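Chapter 7

Flexible Sheet Materials: Woven Cloth

7.1 Scope of the chapter

The earlier chapters dealt with solids that keep their shape under their own weight. Cloth does not. A square of cotton held at one corner falls into folds whose number and position depend on the weight of the fabric, its stiffness, the direction of the yarns and the way it was last stored. The same square picked up twice from the same corner will rarely fall the same way.

This chapter treats cloth as a thin sheet made of two crossed sets of yarns. Section 7.2 sets out the terms used for woven structure. Section 7.3 covers stretch, shear and bending. Section 7.4 describes the drape test and its sources of error. Section 7.5 deals with creasing and recovery, and Section 7.6 with the effect of washing on all of these. Knitted and felted materials are left to Chapter 8, where the loop and the tangled fiber replace the crossed yarn as the basic unit.

Readers who have not worked through the material on thin plates in Chapter 4 should read Sections 4.1 to 4.3 first. The symbols used there are kept here, with one change: t now stands for thickness under a stated pressure. Cloth has no single thickness. It is a soft, hairy layer, and the value read from a gauge falls as the foot of the gauge is pressed down.

7.2 Terms

Warp yarns run along the length of the cloth as it comes off the loom. Weft yarns run across it. The long finished edge is the selvage. Any direction that lies between warp and weft is called a bias direction, and the line at 45 degrees to both is the true bias.

In a plain weave each weft yarn passes over one warp yarn and under the next. In a twill the crossings shift by one yarn in each row, which gives the diagonal line seen on denim. In a satin weave the crossings are spread far apart, so that long lengths of yarn lie free on the surface. Fewer crossings per unit area leave the yarns more freedom to slide, and for equal yarn and equal spacing a satin will bend and shear more easily than a plain weave.

Crimp is the waviness that a yarn takes on as it passes over and under the yarns of the other set. It is given as a percentage: the length of the yarn when pulled straight, less its length in the cloth, divided by its length in the cloth. Warp and weft crimp are seldom equal. Pulling the cloth in one direction lowers the crimp in that direction and raises it in the other – an effect known as crimp interchange.

Area density is the mass of one square meter of cloth, in grams. Shirt fabrics commonly lie near 120 grams per square meter. Area density alone says little about handling, and two cloths of equal mass may differ widely in stiffness.

7.3 A note on the data

Most of the measured values in this chapter come from the Kurna series, a set of 1,381 strips cut from plain and twill cottons and tested at the Uleck laboratory. Each strip was rested flat before testing and was tested once only. Strips that had been handled or folded after cutting were left out of the tables.

Two limits of the series should be kept in mind. All of the cloth was undyed, and dyeing and finishing can alter bending stiffness by a large factor. Also, the strips were cut along warp or weft. Bias values in Table 7.2 were worked out from the shear results and should be treated as estimates.

Problems marked with a star at the end of the chapter call for the full tables. All others can be solved from the text.

Before going on, the reader should be able to state which of the following depend on direction in a plain weave: area density, crimp, tensile stiffness, bending stiffness. The answers are used without further comment in Section 7.4.
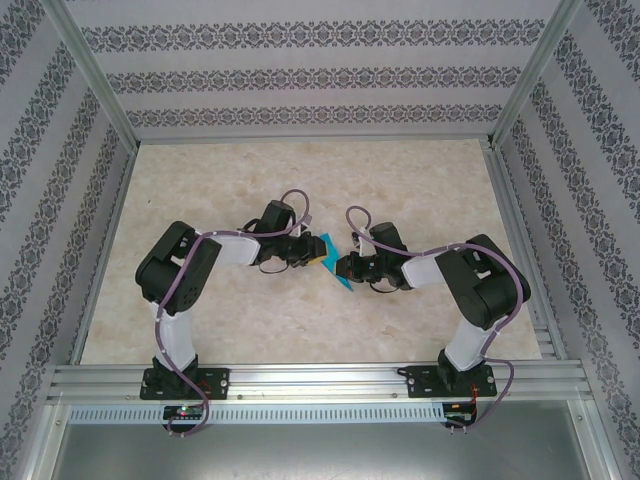 Figure 7.1. A small piece of cloth held between two grippers.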